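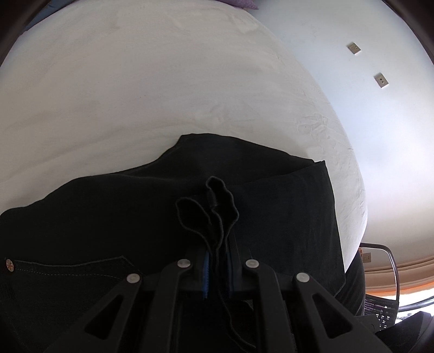
Fitzgerald Tran picks up on the second ring and asks if we can do this while he eats. Fine by me. It's Thursday, a bit past 7 in the morning, and he has been in the Pettigrew building all night moving the last of the branch offices over to the new firewalls.

"Last two," he says. "Then I'm going home and I'm turning my phone off. Put that in."

Tran runs network operations at Clemance, which does back-office work for clinics. Billing, scheduling, records requests. Until this year the whole thing sat on one flat network. Printers, phones, the badge readers, the database servers, everybody could see everybody. He inherited it. He doesn't want to talk about who built it.

"It worked. That's the trouble with flat, it works great. You plug a thing in and it finds the other thing. Then one day somebody's front desk PC gets something nasty and it finds the other thing too."

Did that happen? Long pause, chewing. "Something small happened. One machine, one file share. We got it back from backup before lunch. But I got to walk upstairs and say, next time it's the lot, and for once they wrote a check."

The check went to Bosum, for a pair of boxes at each of 4 sites. He looked at two other vendors and won't say which. What sold him wasn't speed. He laughs when I bring up the data sheets.

"Everybody's number is with the good stuff turned off. I told all of them the same thing - turn on inspection, turn on logging, turn on every single thing I'm going to use, and then tell me the number. One guy stopped returning my calls."

So what number did he need? Less than people think. The bigger job was rules. The old firewall at the edge had 4000 of them, going back further than anyone still on the payroll. Some pointed at servers that were scrapped years ago. One just said TEMP in the comment field and let everything through in both directions.

"I printed that one out. It's on my wall."

His team got the list down to 1000. The way they did it was boring, he says, and he'd do it the same way again. Logging on for every rule, wait a full quarter so you catch the quarter-end jobs, then disable whatever had no hits. Disable, don't delete. He says that twice. They left them disabled for another month and only then cleared them out.

Anything break? "Oh sure. The fax gateway. Yes we have a fax gateway, it's health care. It talked to a license server once every ninety days or something stupid like that and we just missed it. Monday morning, no faxes. I've been yelled at by nicer people."

The other thing that bit them was failover. On paper the second box takes over and no one notices. In the first test, at Pettigrew, the second box took over fine and the phones all dropped, because of a switch setting that had nothing to do wtih the firewall. They found it at 2 am. He thinks most places never run the test at all.

"Pull the power cord. Really pull it. Don't click the button that says simulate. My boss was standing there when I did it and he made a noise."

I ask about Plonach, the management software they bought on the side to push policy to all the sites at once. He likes it. Mostly. The search is slow and the reports look like a tax form. He has a ticket open about time zones that's older than his car lease. But one change, one place, and a record of who made it - he wouldn't go back.

Would he go finer, split things up right down to each server? Not yet. Right now it's zones. Clinical, office, phones, guests, plus one he calls the penalty box for old gear that can't be patched and can't be thrown out either. Going smaller means knowing what every app talks to, and he says the app owners don't know. He's asked them.

"I send a form. It comes back with 'internet' in every box."

Advice for somebody about to start? He's walking now, I can hear a door and then wind.

"Do the small site first. Not the easy one, the small one, theyre different. And take the old box out of the rack when you're done. If it's still sitting there with lights on, somebody will plug something into it." Keys. A car door. "Is that enough? I've got to go. I'll be up again at three, text me if you need the model numbers."

I texted at three. He sent them at nine that night, with a photo of the TEMP rule.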